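Home | Features | Workshop | Back Issues | Subscribe

The Small Screwdriver on the Paper-Covered Bench
August 5, 2021

Print this article | E-mail this article

Most of the work on a bench is small. A cover comes off, a clip gets moved, the cover goes back on. At the Vachon workshop in Banlow, that kind of job takes up most of the day, and the bench has been set up around it.

The first thing to go down is paper. It comes off a roll in a pale beige color and gets taped at the corners. A dark screw shows up on it right away, and so does a shaving of metal. When the paper gets torn or greasy it is pulled off and replaced, usually once a week.
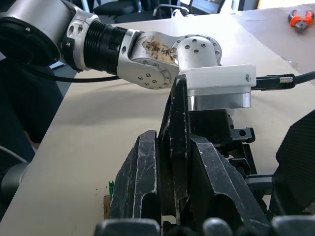
Labels are handled the same way. Vachon uses plain tape and a marker, written by hand and stuck wherever it can be read. The tape stains and the edges lift after a few months, but it costs next to nothing and can be redone in a minute. A printed label system from Flallo was tried in May and is now in a drawer.

Cables are the harder problem. A bench fills up with them, and a loose one will drag a tray of screws to the floor sooner or later. The rule at Vachon is that a cable can cross the table only if it is in use that day. The rest hang from hooks.

Then there is the screwdriver. For years the workshop used full-size drills for everything and stripped a good many small screws doing it. A light cordless driver at 3.6 volts is slower, but it is easier to hold upright over a small screw and easier to stop in time.

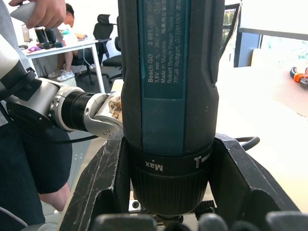

The torque collar matters more than the motor. Start low, and turn it up only if the screw stops short of seated. Max is for wood. Anything going into plastic should be finished by hand, with 2 fingers on the driver and no more.

Bits wear out faster than people expect. The workshop buys them from Ernico in boxes of 75 and goes through up to 4 boxes a year. A bit with rounded corners goes straight in the scrap can.

The battery gets charged overnight, whether or not it seems to need it. The charging cable has its own hook, at the end nearest the door.

Print this article | E-mail this article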